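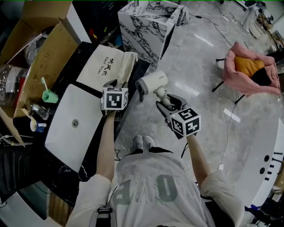 Jiderholm open day: questions we keep being asked

Last updated in September. Written by a visitor who has been to two of these and came away with mixed feelings. Astum runs the day and did not ask for this page.

What is the open day?

Astum opens its Jiderholm rooms to the public for an afternoon so that people can watch how its household robots are taught. The leaflet says "meet the robots of tomorrow". What you mostly meet is people doing small household jobs with a gripper in each hand while the movements are recorded. The robots come later, in the hall.

Will I see a robot working in a home?

No. You will see rooms fitted out like parts of a home. The bathroom one has a marble counter with a basin, a freestanding tub and a pink padded chair. On my visit the job there involved a white hair dryer and its drawstring pouch, with one gripper clamped on the dryer and the other at the pouch. If you came for a machine that does this by itself, you will have to take the firm's word that one is on the way.

What are the patterned cubes on the grippers for?

They are markers. Cameras pick out the black-and-white squares, and the software works out from them where each gripper is and which way it is turned. This was the best explained part of the tour and I have no complaints about it.

Why teach it with a hair dryer?

I asked the same thing. The answer was that a dryer has an awkward shape and a pouch is soft, so the pair makes a fair test of handling. I accept that. I would still like to know who is going to pay for a robot to put away their hair dryer, and I didn't get an answer to that one.

Is the Daleo demonstration live?

Partly. Daleo is the two-armed machine in the hall, and it does move in front of you. It has a fixed set of 16 household jobs and the audience does not get to choose among them. Ask beforehand whether an operator is steering it. At my first visit this was only made clear when someone in the back row put the question.

How often does it get the job right?

There is a board in the hall with a success rate on it, but no mention of how many tries it was worked out from, or whether the objects were moved between tries. Until both are on the board I would not repeat the number to anyone, and I'm not going to repeat it here.

Can visitors try the grippers?

Yes, in the Hoarau room, if you book at the desk when you arrive. They are tiring sooner than you expect. Opening and closing them is easy enough — judging how hard you are squeezing is another matter, and I crushed a paper cup. Worth doing all the same. I learned more there than from the talk.

Is it suitable for children?

The minimum age is 16 in the Hoarau room. Younger children can join the tour with an adult, though there is a lot of standing still and watching, and cables run across some of the floors.

How do I get in, and what does it cost?

Entry is free. Each tour takes 50 people, which is too many for the bathroom, so stay near the front if you want to see anything. Doors open at 2 on Sunday.

Would you go again?

Probably, if the board in the hall is changed. Bring your own questions and ask them before the film starts, as there is little time left afterwards.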